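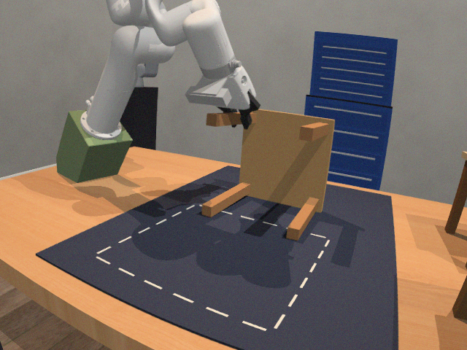

Fall hazards in a single-story home are inspected room by room, on foot, at the walking pace of the resident and with the resident's usual shoes and walking aid in use. Record each item as pass, fail or N/A and write the comment at the time of inspection. Light furniture gets its own entries. A small square wooden table can be turned onto its side, as shown, and any table of that size should be treated as something a person will grab when losing balance. It is not a support and must not stand where it could be taken for one.

The comments below come from the April walk-through of the Sterkcombe unit, 1,215 square feet, one resident, walker user (Moreo folding model, front wheels). The checklist was in its second revision at that time. Item numbers have been kept so that the older sheets still match.

SECTION A. ENTRY AND HALLWAY

A1. Threshold height measured at both outside doors.
Fail. Front door passes. The back door threshold is high enough to stop the front wheels of the walker. Fit a beveled ramp strip.

A2. Mats removed or fixed on all four edges.
Fail. Mat inside the front door lifts at one corner. Double-sided tape had been used and has lost its hold. Remove the mat.

A3. Clear walking width along the full hallway, doors open.
Pass. Measure with the closet door open as well as closed. The first inspection did not.

A4. Light switches at each end of the hallway.
Fail. One switch only, at the front. Resident walks back to bed in the dark or leaves the light on all night. Plug-in night lights acceptable until wiring is done.

A5. Seat available at the entry for putting on shoes.
Pass. Chair has arms and does not slide when sat on from the front.

SECTION B. LIVING ROOM

B1. Chair seat height suits the resident (feet flat, knees level with hips or slightly lower).
Pass for the armchair. Fail for the sofa, which resident says is only used by visitors. Recorded as a fail regardless.

B2. No furniture with legs or corners projecting into the walking route.
Fail. Side table between armchair and hallway. Resident rests a hand on it when turning. Move it to the far side of the chair and recheck the turn with the walker.

B3. Side tables: push test at the top edge, flat hand, moderate force, from each side.
Fail. Table lifted on the second side tested. Clear the top before testing and keep your free hand behind the table. Do not test glass-topped furniture this way.

B4. Cords run along walls.
Fail. Lamp cord crosses behind the armchair and comes out on the walking side. Shorten and clip.

B5. Phone can be reached from the floor.
Fail. Phone is on a high shelf. A pendant alarm meets this item if it is worn, and it was hanging on the bathroom door. No credit given.

SECTION C. KITCHEN

C1. Items used daily stored between hip and shoulder height.
Pass, apart from the large saucepan.

C2. No step stool in use, or stool has a handrail.
Fail. Folding stool without rail behind the door. Remove it from the home. Storing it in the garage was tried once and it came back.

C3. Floor dry and free of film near sink and stove.
Pass. Wipe a white paper towel across the floor. Cooking film does not always show by eye.

C4. Range outlet (240 volt) and plug undamaged, cord clear of the floor route.
Pass. Visual check only. Do not pull the range out. Damage of any kind goes to an electrician.

SECTION D. BATHROOM

D1. Grab bars fixed to studs or blocking, with no movement under a firm pull.
Toilet bar: pass. Tub bar: fail. It is a suction type and released on the first pull. Suction bars fail this item in every case, including new ones.

D2. Non-slip surface inside tub or shower.
Pass. Mat is due for replacement. Suction cups have gone hard along one side.

D3. Towel rail not used as a support.
Fail. Rail is loose at the wall on the toilet side, which indicates use. Replace with a rated bar at the same height.

D4. Door can be opened from outside if a person is lying against it.
Fail. Door opens inward. Reversing the swing is the preferred fix. Lift-off hinges are the lower-cost one.

SECTION E. BEDROOM

E1. Bed height allows standing without pulling on other furniture.
Pass.

E2. Lamp reachable while lying down.
Pass. Switch is on the cord. A switch at the base would be easier to find.

E3. Walker parked within reach of the bed, brakes checked.
Pass on location. Brakes N/A on this model. Rubber tips on the rear legs are worn through to the metal on the left. Replace both.

E4. Route from bed to bathroom lit.
Fail. See A4. Gremano plug-in units were on hand and one was placed in the hallway outlet during the visit. A second outlet near the bathroom door is blocked by a hamper.

E5. Medication list reviewed for drugs that cause dizziness or drop blood pressure on standing.
Not completed. The list on the refrigerator was out of date. Refer to the pharmacist. The inspector does not assess medication.
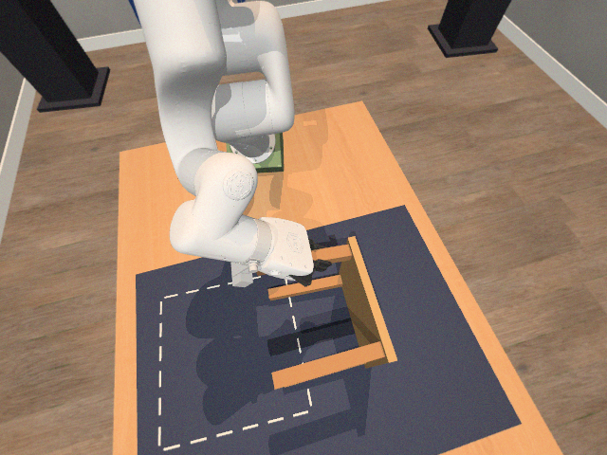
Kairys disagrees with the scoring of E4 and has asked that it be changed. Its position is that a motion-activated light should fail where the resident moves slowly, since the light can time out before the bathroom door is reached and leave the person standing in the dark with no hand free. It also wants the blocked outlet scored as a separate item.

The point on timing is accepted. E4 will now be walked at night or with blinds closed, at the resident's own speed, and the light must stay on for the whole route plus the turn at the door. The outlet stays under E4. Separate scoring would change the totals and make earlier sheets hard to compare.

FOLLOW-UP

Fails under D1, D3 and C2 are to be closed within 7 days. Until the tub bar is replaced, the resident should not bathe alone. All other fails are to be closed before the next scheduled visit. Any fall, with or without injury, voids the current sheet and calls for a full reinspection, including rooms that passed.

Furniture moved under B2 is to be checked again after 2 weeks. Residents tend to move it back, and cleaners do too. Mark the agreed position on the room sketch, with the distance from the nearest wall.

Unsigned sheets are not filed.

Posted in: Aging at Home | Fall Prevention | Checklists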